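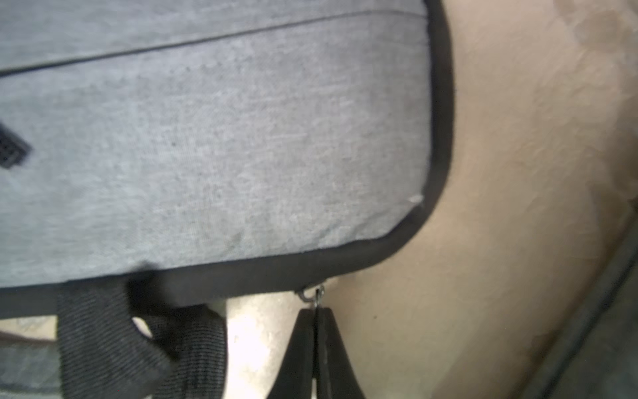 Slide 1: Grey fabric and a zip pull, as seen from the wrist. Leave up while people find seats.

House Rules for Two Arms
Speaker notes, Blair Geddes, Hullance
Broltirora practice day, Moncrieff Room, Clullorgate, 07/11/2021

Slot is 55 minutes including questions. Last time I ran over and they turned the lights off, so: watch the clock on the lectern, don't trust the one on the wall.

OPENING (slide 1 still up)

Ask the room: who could write down, from this view alone, whether the job is finished? Wait. Let it get slightly uncomfortable.

There's a zip, there's a strap, there's a good deal of fabric. It's a perfectly good view for getting hold of something small and a poor one for deciding whether a task is done. Most of the arguments we've had in the past year came from two people looking at two different cameras and both being right.

Say who I am, briefly. I look after the operating rules for our two-arm cells. I used to drive the arms, then I complained about the rules, then I was given the rules. Let that be a warning.

What the talk covers: how we got from a folder of 400 instructions to a sheet of 11, which ones earn their keep, and which ones I'd still like to lose. What it doesn't cover: the law, your insurance, or your risk assessment. Do the risk assessment. If you came for somebody to tell you that you can skip it, there's coffee in the corridor.

WHERE THE 400 CAME FROM

Each one was written the day after something went wrong. Read three aloud, deadpan:

"Do not leave the tape measure in the cell."
"Do not leave any tape measure in the cell."
"Tape measures: see above."

We had a rule about which mug. We had four rules on naming files, two of which could not both be obeyed. We had a rule asking operators to "be sensible at all times", signed off by me, so I can't be too rude about it.

In February I sat down with the review records, all 834 of them, and marked which rule each reviewer had used when passing or rejecting a session. Most of the folder had never been used by anyone. A handful did nearly all the work, and two of those weren't written down anywhere. People had just picked them up from whoever sat next to them.

(Pause for water. The room is always warm.)

THE CELL
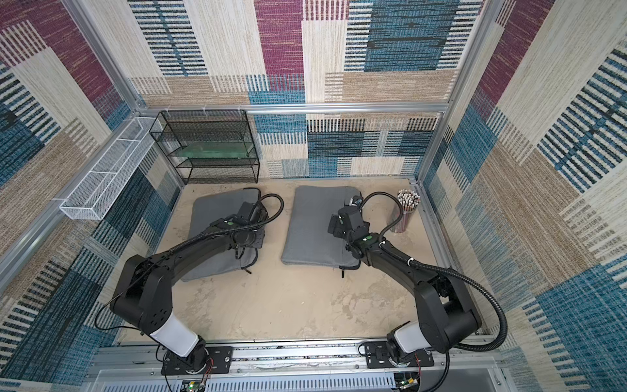

Slide 2: Both arms over the grey cases. Shelf, basket and pencils at the sides.

Ask them to look at it as a reviewer would. Don't read the picture out to them, they have eyes.

Points to make, in whatever order they come up:

The loud walls. Somebody always asks about the carpet. I like it. My only rule on backgrounds is that whatever you have, write it down and leave it alone until the batch is over. A background that changes halfway through with no note is a worse problem than an ugly one.

The things that aren't being handled. A shelf, a wire basket, a cup of pencils by the wall. Are they part of the job? You can't tell, and nor can the reviewer unless the task card says so. Ours has a line for it: "Other items in cell, and may they be touched?" The second half of that line was added after a long meeting about a stapler.

The cable hoses. Look at the loop on the left and the one on the right, going over by the pencils. Move each arm through its whole reach by hand speed before you start and watch the hose, not the gripper. Everyone watches the gripper. The gripper is the interesting end. The hose is the end that knocks the cup over.

The scuffs on the floor. I don't mind scuffs. I mind people using them as position marks. "Put it by the usual scuff" is a real sentence from a real handover note, and the floor panel was swapped that weekend.

THE SHEET

I'm going to do the ones worth talking about. The full sheet is on the table by the door, take one, take two, we printed far too many.

Rule 1. Write the end state before you touch anything.
One sentence, in words a stranger would understand. "Zip fully closed, case flat, both grippers clear." If you can't write it you aren't ready to start. People hate this rule for a week. After that they start quoting it at me.

Rule 2. Name the camera that decides.
This is where slide 1 comes back. For a job with a zip, the wrist view might settle whether the fingers have the pull. It won't tell you whether the whole thing has ended up where it should. So the card names one view for the grasp and one for the result, and if they disagree the result view wins. Before this rule, reviewers split the difference, and you can't split the difference on whether something's shut.

Rule 3. One arm leads.
Two arms working on soft things close together will, sooner or later, want the same bit of space. Say which gives way. We write L or R on the card. It costs one letter. We've had experienced people tell me they don't need it as they can "feel it", and they can, right up to the moment they hand over to somebody else.

(Go back to slide 2 here. Point out how near the two grippers are to the things in the middle. Ask which arm they'd pick to lead. There will be disagreement. Good, move on before it gets going.)

Rule 4. Soft things get reset to a card.
A rigid block goes back where it was and that's that. Fabric goes back more or less. The pull flops to one side, the strap curls under, the whole thing sits a bit fatter than before. So the card says which of those matter. If the side the pull hangs on matters, say so. If it doesn't, say that too, or your tidier operators will spend half the morning straightening it and your untidier ones won't, and the difference will turn up in your results wearing a false moustache.

Rule 5. Hands out, say it, then go.
Spoken aloud. "Clear." The second person repeats it. If there's no second person, you say it anyway and feel foolish. I have been asked whether a pedal or a light would be more modern. By all means have the pedal and the light as well. And the stop button is tested at the start of every shift by pressing it, a point I'd have thought was obvious before I read some of the shift logs.

Rule 6. A green light means what the manual says it means.
There's a green light on each wrist and a small one down at the front. Ask the room what they mean. Take three answers, they won't match. New starters assume green means safe to reach in. Put a label somewhere near, saying exactly what each one means on your own machine, and put in bold that it isn't permission.

Rule 7. Failed attempts are kept and marked.
No quiet deletions. A dropped zip is information. A dropped zip that's been tidied away is a gap in the numbering that I will find at half past four and come and ask about. Mark it, give it one of the five reasons on the list, carry on.

The list used to have a sixth reason, "other". We took it off, as "other" was winning.

Rules 8 to 10 are naming, handover and cleaning lenses. They're on the sheet. They're dull and they work. If short of time skip straight over them. If NOT short of time, tell the thumbprint story, but only the short version.

Rule 11. Any rule that hasn't been used in six months goes up for removal.
This is the one I'd ask you to steal. Somebody has to stand up and defend it. Mostly they don't bother. It's how the mug rule went, with some bitterness.

WHAT STILL DOESN'T WORK

Be straight about this bit, they'll ask anyway.

Rule 3 slows people down on easy jobs. I've been offered a version that only applies "when needed" and I've turned it down twice. I may be wrong. If somebody here has a wording that holds up on a bad day, I want it.

Reviewers still drift. Put the same session in front of the same person a month apart and you'll sometimes get a different mark. We now slip old sessions back into the queue. It's unpopular and I'm not sorry.

Task cards get copied from the last job with the title changed. I found one for folding cloths which required both cloths to be "zipped". Passed by two reviewers, one of whom was me.

And nobody has yet given me a good rule for clutter. Too little in the cell and your arms have only ever met a tidy world. Too much and you're running a jumble sale. Our present wording is "as listed on the card", which pushes the problem on to whoever writes the card, and they know where I sit.

QUESTIONS (likely ones)

How long did the cut take? Writing the sheet, two days. Getting people to throw the folder away, still going on. There's one in a drawer at our other site, I've seen it.

Do you fine people, score people, put names on a board? No. We tried a board. It was up for a morning.

Does this work for one arm? Yes, drop rule 3 and renumber. Or don't renumber, we have enough trouble with people citing the old numbers.

Can we change the sheet and use it? Please. Take our name off if you put the mug back.

Will you share the review records? Can't, but come and talk to me and I'll tell you how I marked them up.

Slide 2 back up while people collect sheets. Remember to get the adapter back from the lectern, it's the Hullance one with the blue tape.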